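Forums / Military Families / Records and Benefits

Getting a copy of my grandfather's discharge papers

My grandfather served in the Army for 3 years and died in December. The county wants his discharge form before they will order the grave marker. We have his service number and nothing else. Who do I write to?

Vlasta Ševčík
Jul 27, 2025

Ehsan Mirani
Send a Standard Form 180 to the National Personnel Records Center in St. Louis. Next of kin can sign it, but a grandchild usually doesn't count as next of kin, so have your mother or father sign — and put in a copy of the death certificate.

olleten304
try the funeral home, ours had it

Grurkusa
Check with the county recorder where he lived after he got out. A lot of men filed a copy there. My uncle's was in a book at the courthouse and I had it the same day.
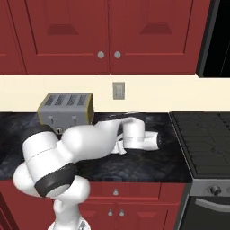
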